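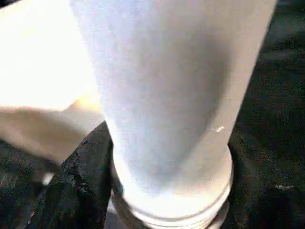 Matte white, wider at the top than at the bottom.

Karamanlidis Home Censer, model 2103: my long-winded review

Posted Saturday, September 19, 2020

I bought this censer in January, back when I figured I'd pull it out for feast days and the odd Saturday evening and that would be plenty. Then our parish here in Mandgate closed its doors for a good chunk of the spring, and suddenly my icon corner was the only church I had. So the 2103 has had a lot more use than I planned on! Six evenings a week for most of that stretch, plus mornings in Holy Week, and I feel like I know every inch of the thing now.

If you've never shopped for one of these, the Karamanlidis is a standing hand censer, the kind with a handle on the side and no chains. You set it down in front of your icons or you pick it up and walk through the rooms with it. It's brass, with a little domed lid and a cross on top. The lid lifts right off on mine (there's a hinged version too, more on that in a minute).

Let me start with the good stuff. It's heavy. I had a cheap one before this, a wedding present, and that one would tip if you so much as brushed it with a sleeve. This one sits where you put it. The foot is wide and has a cork ring glued underneath, and after all these months the cork hasn't come loose or left a scorch on the shelf. I still keep a ceramic tile under it and you should too, cork or no cork.

The handle stays cool enough to hold for the whole of Psalm 140 and then some. I didn't time it or anything, but I can get through "Lord, I have cried" with all the verses, cense the icons, go down the hall to the kids' rooms and come back, and never once have to switch hands. With my old one I was juggling it by the second verse, which is no way to pray.

The bowl is a good size for one of those small self-lighting charcoals. Don't try the big ones made for a church censer. I did, the lid wouldn't sit flat, and my living room looked like the inside of Solomon's temple. The smoke detector had opinions. Break a big one in half if that's all you've got.

Now the things that bug me. The first is the lid. There's a small knob on it under the cross, and that knob gets HOT. I mean really hot, and of course you need to take the lid off to add incense partway through, because that's when it's running out. I've been using a folded potholder, and it works fine, it just feels a bit silly to be standing there before the Mother of God with a potholder shaped like a rooster. The hinged version has a small thumb lever and I wish I'd spent the extra money on it. If you're deciding between the 2, get the hinge.

The second is the finish. The photos on the seller's page show a bright mirror gold. It comes with a lacquer that looks just like that, and then the lacquer around the rim browned the very first week and started flaking by the end of Lent. I ended up taking the rest off with warm water and baking soda and a lot of rubbing. Underneath is nice plain brass that tarnishes a bit and polishes up again, and I like it much better this way, but I was pretty annoyed at the time. They could just sell it bare.

Oh, and the instructions! A single folded sheet, mostly in Greek, with an English paragraph telling me to "avoid the enthusiasm of too many coals." I have it stuck on the fridge.

A word about incense, seeing as I get asked. I've mostly burned the Jandulari rose, which comes in a tin and smells exactly like the narthex of the church I grew up in. It's sweet, so if you're sensitive go for their cypress, or plain frankincense. Whatever you use, let the charcoal turn gray all the way across first and start with a grain or two. I used to pile it on the minute the sparks stopped and then wonder why everything smelled burnt. A pinch of sand or a bit of foil in the bottom of the bowl makes cleanup way easier. I use foil, because I once sneezed on the sand.

I should compare it to the Trikside electric burner, which my sister-in-law has and swears by. It's a little heated plate with a dial, no charcoal, no flame, and you can leave the room without fretting. The scent off it is lovely, cleaner than mine if I'm being fair, with hardly any smoke. For an apartment, or for anybody with asthma in the house, I'd say buy that and don't feel bad for a second. But you can't carry it, the cord is short, and I do miss the smoke. "Let my prayer be set forth as incense before Thee" is a line I've been singing since I was tiny, and I like watching it go up. My youngest does too. He follows me down the hall crossing himself at every doorway, including the closet.

Shipping took forever, by the way, and the box was beat up, though the censer was packed well enough inside. One side of the base had a small scratch. I wrote to the seller and they offered me a partial refund or 2 free boxes of charcoal, and I took the charcoal. It was good charcoal, it lit quickly and didn't crumble. They answered my email the next morning, so no complaints there.

I did take it to our priest to be blessed once we were allowed back, and he picked it up, weighed it in his hand and asked me where I'd gotten it, so I guess that's a second opinion for you. We had it out again this past week for the Exaltation of the Cross, with basil from my own pots around the icon, and between the basil and the rose incense the whole downstairs smelled wonderful for days.

Would I buy it again? Yes, with the hinged lid. I'd take a star off for the lacquer and half of one for the knob. If yours is going to come out a few times a year, a lighter one will probably do you fine, and you can put the difference toward decent incense. For every-evening use I haven't held a better one at this size.

I've got the small brass tongs from the same maker on order and I'll add a note here when they show up.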